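Thursday, bench 2, afternoon

Started by clearing the white table. Everything that had piled up on it since the Hokix order went back to the shelf or into the scrap bin. Wiped the top with the mild cleaner, not the Ammann one, which left streaks last time.

Went through the small hand tools after that. 14 to check, same list as in June. Two have loose handles and are in the repair tray with a tag on each. The rest are fine. I would still like the yellow-handled ones kept together, they end up in three different drawers by the end of every week.

Tape: we are low on the grey. 29 rolls on the sheet, but the sheet is wrong, it still counts the box that went to Surix. Corrected it in pencil. Whoever orders next, please go by the shelf.
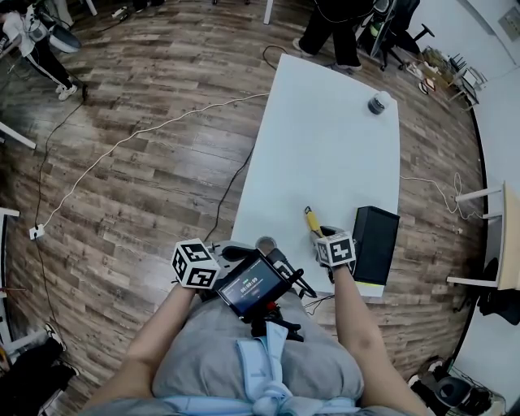
The table works better with the far half left mostly clear. Small stuff stays at the near edge where you sit, and long pieces can be laid down without moving anything first. If you need a lidded container out, put it at the far end on the right — it gets knocked over anywhere else.

Power: the outlet strip stays on the floor on the left side for now. The white cable to it still crosses open floor. Measured for a cable cover, 60 inches would do it. Tendemton has them in that length, part is on the order list.

Left to do:
Second coat on the drawer fronts
Labels for drawers 4 and 5
Find the missing 33 mm socket
Sweep behind the shelf

Stopped at 4:30. Repair tray is by the door, please don't take tools out of it until the tags are off.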